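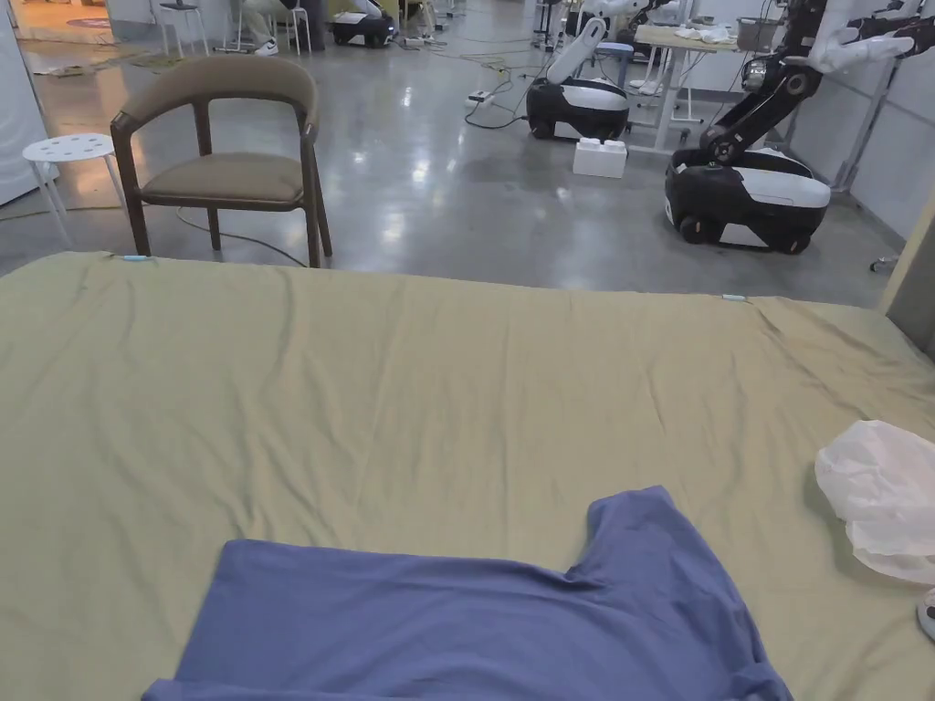 Blue short-sleeved top on a yellowish-beige sheet.

Sedero: a word list for household cloth

README, version 3
Last updated 2023-03-27
Maintained by Lingyun Zou

Sedero collects the everyday words people use for sheets, towels, clothes and all the small jobs that go with them. What do you call the pile that is clean but still unfolded? Or the corner of a duvet cover that the duvet refuses to reach? There are wonderful words for these things, and very few of them are in a dictionary. I started writing them down on the back of a bus timetable and I'm still delighted every time a new one comes in!

What's in it

The main file has 3000 entries. Each one is a single word or phrase as one person gave it, so the same word can turn up many times with different meanings (please don't merge these, the differences are the best bit). A smaller file, called pairs, holds 479 sets of words that at least two people told us mean the same thing.

Entries come from 700 people, who answered a short set of open prompts by post, by email or at the Prekwood library table. Replies arrived from 23 towns and villages.

Files

words.csv: the main list
pairs.csv: words with a shared meaning
prompts.txt: the questions exactly as people saw them
changes.txt: what has moved since the last version

Columns in words.csv

word: as written by the person, odd spellings and all
meaning: in their own words, lightly trimmed
group: bed, bath, kitchen, clothes, mending or other
heard_from: parent, grandparent, friend, work, made up at home, not given
town: left blank if the person asked us to leave it out
note: anything else, often the most fun column to read 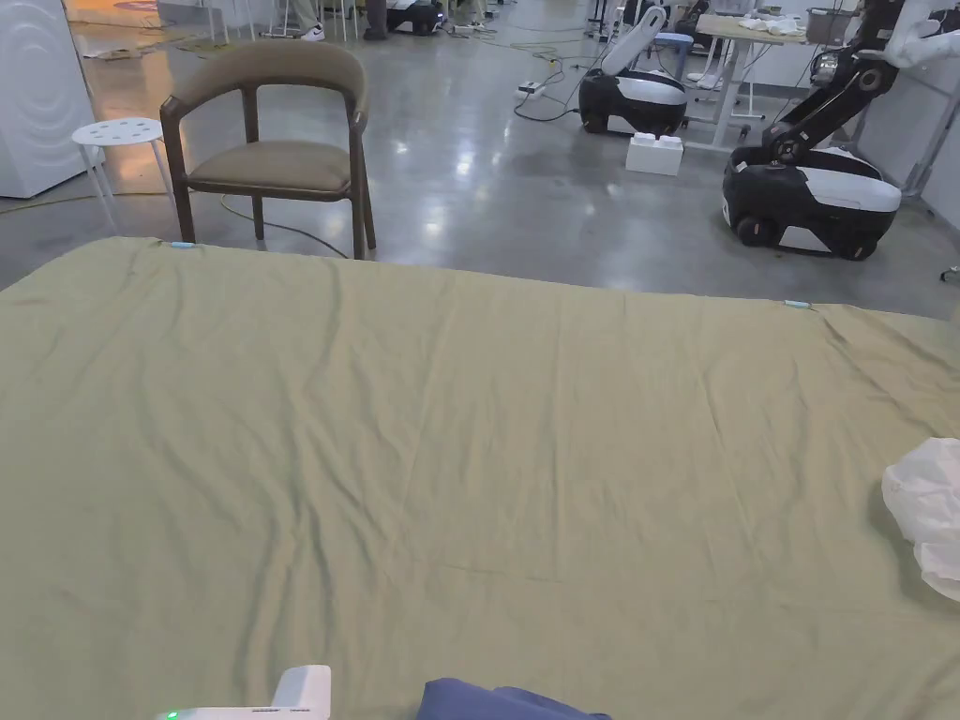

Group "bed": olive-green fitted sheet, light-blue clips along the far edge.

How the groups were chosen

We sorted by where the thing is used. A flannel goes in bath even if the word for it came from someone's kitchen. Clips, pegs and straps go with whatever they hold. Mending was added in version 2, when the Stoline sewing circle sent in a gorgeous batch of words for bad darning and the old groups couldn't cope.

Known gaps

Kitchen is thin, especially for tea towels. Hardly any entries come from people under twenty. Words from languages other than English are kept in their own spelling, and the accents in the Snorradóttir letters were damaged in version 1. They are fixed now, so please update if you have an old copy.

Using it

Teaching, puzzles, stories, school projects, language study: all very welcome. Please name Sedero and the version number. Don't try to work out who gave a word.

Sending words

Post, email or a note left at the library are all fine. One word is plenty. The next batch goes in this September, and tea towel words go to the top of the pile.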